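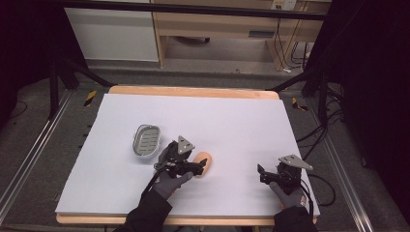

Iason Mitsotakis-Vlachou wanted to know, before anything else in this section got written, whether the leashes really have to go on before the crampons, and would we please say so plainly. Yes, they do! Clip the tool leashes to your harness while you're still standing comfortably on flat ground in your boots, and you'll be spared a good deal of bending and untangling later on. With that settled, on to the fitting itself.

## 4. Fitting and adjusting your Stuvdale crampons

Set aside 30 minutes the first time, at home, with a cup of something hot and the boots you plan to climb in. After a few outings you'll manage it in a minute or two, but the first fitting is a fiddly business and it goes much better at a kitchen table than in a windy parking lot at six in the morning.

### 4.1 Setting the length

1. Loosen your boot laces a little and set the boot sole up on your lap.
2. Press the spring tab under the center bar and slide the heel piece back until it is clearly longer than the boot. The bar has 19 holes, and most people end up somewhere in the middle third.
3. Turn the boot over and seat the toe in the front bail. The wire should lie right in the welt groove with no gap on either side.
4. Slide the heel piece forward, one hole at a time, until the heel posts just touch the boot.
5. Let go of the spring tab and tug the bar both ways. You should hear it click home (if it doesn't, wiggle it a touch and try again).

> **Note:** Left and right crampons are set separately. Boots of the same pair can differ by a hole, especially if they've been resoled, so please don't copy one setting over to the other and call it done. 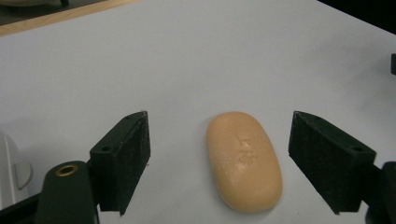 ### 4.2 Setting the heel lever

6. With the lever open, push the heel of the boot down between the posts.
7. Close the lever with the heel of your hand. It should take a firm push and finish with a snap. If you can close it with one finger, turn the small brass wheel half a turn clockwise and try again. If you have to stand on it, go half a turn the other way.
8. Lift the boot by the crampon alone, strap undone, and give it a good shake. Nothing should shift.
9. Thread the ankle strap through the front ring, around the ankle and back through the buckle, with the buckle on the outside of the foot.
10. Trim the strap only after you've tried it over your gaiters and your thickest pants. Leave at least 110 mm of tail — you'll want it when you're pulling with mittens on.

> **Caution:** Never climb with the strap undone, even for a short pitch. The strap is what keeps the crampon with you if the lever gets knocked open on a ledge or a frozen stump.

### 4.3 Front points

Your crampons arrive in the dual-point setting, and we'd suggest leaving them there for your first season. Dual points feel steadier on snow and on the softer, wetter ice you find late in the day. If you do want to switch to a single point, you'll need the Jarel hex key from the lid pocket of the bag.

11. Undo the cross bolt and catch the two spacers as they come free. They're small and they roll.
12. Move the point you're keeping to the center slot, with one spacer on either side.
13. Tighten the bolt until snug, then a quarter turn more.
14. Check the bolt again after your first 200 meters of climbing, and at the start of every day from then on.

### 4.4 Anti-balling plates

The soft plates under the foot come already attached. In fresh, sticky snow they make a world of difference, but they do wear out, and a split plate collects snow nearly as fast as no plate at all. Replacement sets are sold under the Vaněk name, and they press in from below, toe end first. Warm them in your pocket for a bit if the room is cold.

> **Caution:** Plates slow the build-up of snow and don't stop it altogether. Keep knocking your feet clean with the shaft of your tool on the walk down, when everyone is tired and thinking about supper.

### 4.5 Before you leave the house

- Both levers snap shut and both straps reach.
- Front point bolts are tight.
- Point covers are on, with the crampons packed inside the Nurach bag, points facing each other.
- The hex key is back in the lid pocket.

If you change boots at any time, go back to step 1 and work through the whole section again.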